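4.2 Collecting the handheld demonstrations
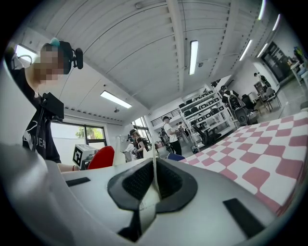 Tampere, 16/09/2019

Figure 3. View from the camera on the handheld gripper at a table with a checkered mat. A box with a printed marker stands by the window, and the wearer of the head and chest gear is on the left.

I'll admit I was the skeptic in our group. Ingvild Brekke wanted to drop teleoperation altogether and let people do the tasks with a gripper in their own hand, and I kept saying we'd lose too much when we moved the data over to an arm. So we ran both, and this section is mostly me reporting that she was right (she has been very nice about it).

We recorded 900 handheld demonstrations of the table tasks and 300 teleoperated ones as a baseline. The camera rides on the gripper, so the pads stay in the same spot in the image all the time while everything else swings around behind them. You can see it in Figure 3: the black pads and the thin white strip between them sit in the middle, and the room bends away at the edges because the lens is so wide. We did not undistort the images before training. Birger Dahlgren tried that early on with our Plodano pipeline and it cost us the outer part of the view – the part where the markers tend to show up.

About those markers. We use one large printed square on a box, set on the table, to fix the start of each recording in a shared coordinate frame. After that we track the gripper from its own video. When tracking got lost, we threw the whole recording out, even if it was only lost for a moment. That sounds wasteful, and it was! We dropped 40 of the 900 that way, nearly all of them with fast wrist turns close to the table.

One thing we worried about was the background. The room was a working room, with people and chairs and shelves in it, and we made no effort to clear it. Ritva Oksanen trained one policy on images cropped tightly around the pads and another on the full view, expecting the crop to win. It didn't. The full-view policy did better on placing and the two were about even on grasping. My guess is that the window and the ceiling lights give the network a decent sense of which way the gripper is tilted, but we haven't tested that properly – masking out the top half of the image would be the obvious next step.

Demetrius Thibodeaux checked the recovered gripper paths by hand on a small subset, and his notes on drift are in the appendix. Training settings for both policies follow in Section 4.3.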